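Restoring the 54 Skusiver: Project Report

Erlinda Panganiban

The Skusiver is a motorcycle few people remember and fewer miss. Ours came from a barn clearance in March, sold to us as complete, a word the seller used generously. The engine was there. So was most of a wasps' nest.

Our aim was to get it running and fit to stand in the Lindqvist collection, next to machines that have been in films. The Skusiver's own screen career is one shot in a police serial, in which it is parked.
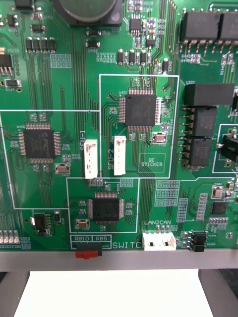
Department of Vehicle Engineering, Restoration Group

The carburettor took up the first 11 sessions. Huvico made the original jets and stopped as soon as it decently could, so we turned new ones from brass bar. The first set let in enough fuel for a small boat. The second set worked, and we have kept the first as a warning.

Paint was argued over for longer than the gearbox. The tank had been green, then black, then a household cream. We went back to the green, matched from a patch under the badge.

On test the bike held 60 mph on the old airfield. The Ulia speedometer, which reads up to 100, gave its own opinion throughout and was ignored.

Still to do: rear brake light, seat cover, and the oil leak, which has moved but not left.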